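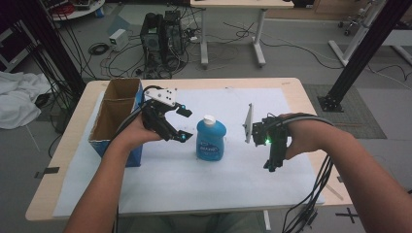 행사에서 남은 책은 집 안 어디에 보관하는 것이 좋습니까?
외벽에 닿지 않는 안쪽 방의 선반이 가장 적합합니다. 베란다, 다용도실, 보일러실, 싱크대 하부장은 피하시기 바랍니다. 상자째 보관할 경우 바닥에서 한 뼘 정도 띄우고, 벽과 상자 사이에도 손이 들어갈 만큼 간격을 둡니다.

본 안내문은 밀컴(Milcombe) 독립저자 지원실이 소속 저자를 대상으로 배포하는 가정 내 도서 보관·손질·포장 요령입니다. 인쇄소에서 직접 책을 받아 북페어나 도서관 행사에서 판매하는 저자를 기준으로 작성하였으며, 서점 유통분의 입출고 절차는 별도 안내문을 참고하시기 바랍니다.

입고 당일에 할 일

인쇄소에서 도착한 상자는 당일에 모두 개봉하여 확인합니다. 상자마다 맨 위, 가운데, 맨 아래에서 한 권씩 꺼내 표지 눌림, 면지 주름, 재단 불량을 살핍니다. 불량이 발견되면 상자 겉면의 송장과 책의 상태를 함께 촬영해 두고, 해당 상자는 다시 테이프로 봉하지 않은 채 따로 둡니다. 대부분의 인쇄소는 접수 기한을 두고 있으므로 계약서의 해당 조항을 먼저 확인하십시오.

겨울철에 들어온 책은 곧바로 난방 중인 방에 펼쳐 놓지 마십시오. 차가운 종이에 실내 습기가 맺혀 표지 코팅이 울 수 있습니다. 현관이나 복도에서 하룻밤 둔 뒤 안으로 옮깁니다.

초판 500부를 한꺼번에 받는 경우에는 작은 방 하나의 벽면 하단이 거의 다 찬다고 보고 자리를 미리 비워 두어야 합니다. 보관 공간이 부족한 저자는 인쇄소에 분할 납품이 가능한지 문의하시기 바랍니다.

상자 쌓기

상자는 네 단을 넘기지 않습니다. 맨 아래 상자의 책은 모서리부터 눌리며, 한번 눌린 모서리는 복원이 어렵습니다. 먼저 팔 상자를 앞쪽에 두고, 상자 옆면에 제목, 쇄, 입고한 달을 굵은 펜으로 적습니다. 윗면에만 적으면 쌓은 뒤에는 읽을 수 없습니다.

반쯤 빈 상자는 빈 공간을 구긴 종이로 채웁니다. 신문지는 잉크가 묻어나므로 무지 포장지를 사용하십시오. 책을 상자 안에 비스듬히 세워 두면 책등이 틀어집니다. 눕히거나 똑바로 세우거나 둘 중 하나로 통일합니다.

습기와 냄새

장마가 시작되기 전에 제습제를 점검합니다. 염화칼슘 제습제는 물이 고이는 제품이므로 상자 안에 넣지 말고 선반 아래 바닥에 둡니다. 상자 안에는 실리카겔 봉지가 알맞습니다. 7월과 8월에는 2주에 한 번 상자 뚜껑을 열어 환기하고, 비가 오는 날에는 열지 않습니다.

곰팡이 냄새가 나는 책은 즉시 다른 책과 분리하여 판매분에서 제외합니다. 향이 나는 방향제나 섬유탈취제를 책에 뿌리는 일은 삼가시기 바랍니다. 종이에 얼룩이 남고 냄새도 섞입니다. 음식 냄새가 가볍게 밴 정도라면 뚜껑 있는 통에 책과 베이킹소다를 담은 종지를 함께 넣고 며칠 두는 방법이 있습니다. 종지가 넘어지지 않도록 통을 옮기지 마십시오.

주방과 거실이 이어진 집에서는 튀김이나 생선구이를 하는 동안 책이 있는 방의 문을 닫아 두는 것만으로도 차이가 큽니다.

표지 손질

행사에서 여러 사람이 만진 견본은 표지에 손자국이 남습니다. 유광 코팅 표지는 마른 극세사 천으로 닦고, 지워지지 않으면 천 한쪽을 물에 적셔 꼭 짠 다음 한 번만 지나갑니다. 무광 코팅 표지는 문지를수록 번들거리므로 힘을 주지 않습니다. 코팅이 없는 표지에는 물기를 대지 말고 부드러운 흰 지우개를 씁니다.

가격 스티커 자국은 헤어드라이어의 미지근한 바람을 잠시 쐬어 접착제를 무르게 한 뒤 손가락 끝으로 밀어 냅니다. 스티커 제거제는 표지 인쇄까지 녹이는 경우가 있어 권장하지 않습니다. 가격표는 처음부터 책이 아닌 탁상 안내판에 붙이는 것이 가장 간단합니다.

책에 커피나 물을 쏟았을 때에는 펼치지 말고 덮은 채로 겉면의 물기를 먼저 눌러 닦습니다. 이후 젖은 쪽마다 흰 키친타월을 끼우고, 타월이 축축해질 때마다 교체합니다. 마른 다음 무거운 책 아래에 이틀가량 눌러 둡니다. 이렇게 살린 책은 견본으로만 사용하고 정가에 판매하지 않습니다.

서명과 잉크

서명용 펜은 같은 종이에 미리 시험합니다. 면지 색이 짙은 책에는 은색 안료 펜이 잘 보이지만 마르는 데 시간이 걸리므로, 서명 뒤 얇은 종이를 한 장 끼워 덮습니다. 펜은 눕혀서 보관합니다. 손에 묻은 유성 잉크는 식용유를 조금 발라 문지른 다음 주방세제로 씻으면 대체로 지워집니다.

포장과 발송

우편 주문은 책을 비닐이나 기름종이로 한 겹 감싼 뒤 골판지로 위아래를 받칩니다. 골판지는 책보다 사방으로 손가락 한 마디씩 크게 자릅니다. 모서리가 먼저 닿더라도 골판지가 충격을 받도록 하기 위한 것입니다. 봉투 안에서 책이 움직이면 종이를 더 채웁니다.

과일 상자나 라면 상자를 재사용할 때에는 안쪽에 부스러기와 벌레가 없는지 확인하고, 바닥 이음매는 세로로 두 번, 가로로 한 번 테이프를 붙입니다. 택배 상자를 자른 골판지는 크기별로 묶어 두면 주문이 몰릴 때 시간을 줄일 수 있습니다. 자를 대고 여러 번 얕게 긋는 편이 한 번에 깊게 써는 것보다 안전합니다.

지원실 회원 페르난다 팔캉(Fernanda Falcão) 씨는 원 포장 상자의 날개를 잘라 내어 받침으로 쓰고 있으며, 지난 온소프(Ornthorpe) 북페어 이후 주문분 38건을 모두 이 방식으로 발송하였습니다. 파손 신고는 한 건이었고, 해당 건은 비에 젖은 경우였습니다. 이후에는 비닐을 두 겹으로 감싸고 있다고 합니다.

행사 전날 짐 꾸리기

책은 바퀴 달린 여행 가방에 눕혀 담습니다. 무게가 한쪽으로 쏠리지 않게 바퀴 쪽부터 채우고, 남는 틈에 식탁보를 말아 넣습니다. 식탁보는 짙은 단색 면직물이 구김과 얼룩이 덜 보입니다. 전날 저녁 다림질한 뒤 접지 말고 키친타월 심이나 포스터 통에 말아 가져가면 현장에서 다시 펼 필요가 없습니다.

잔돈은 뚜껑이 잠기는 반찬통에 단위별로 나누어 담습니다. 책갈피나 엽서는 고무줄로 묶으면 가장자리가 패므로 종이띠를 두릅니다. 책 받침대가 없을 때는 접시 스탠드로 대신할 수 있으며, 두꺼운 책에는 다리가 깊은 제품을 고릅니다.

지원실에서 시험해 본 받침대 가운데 바스토스(Bastos) 철제형은 108쪽짜리 시집에는 넉넉하였으나 양장본에는 폭이 좁았습니다. 구입 전에 책등 두께를 재어 보시기 바랍니다.

재고 기록

냉장고 옆면이나 방문 안쪽에 재고표를 붙여 두고, 책을 꺼낼 때마다 그 자리에서 적습니다. 판매, 증정, 견본, 파손의 네 칸이면 충분합니다. 증정본을 판매 칸에 적는 실수가 가장 흔하며, 세금 신고 때 바로잡기가 번거롭습니다.

지원실 창고의 보관료는 상자당 월 3,000원입니다. 윈브리지(Wirnbridge) 분관에도 소량 보관이 가능하나 승강기가 없으므로 손수레는 1층에 두셔야 합니다. 반입과 반출은 목요일 오후 2시부터 6시 사이에 접수하며, 상자 겉면에 저자명과 연락처가 없는 경우 접수가 제한됩니다.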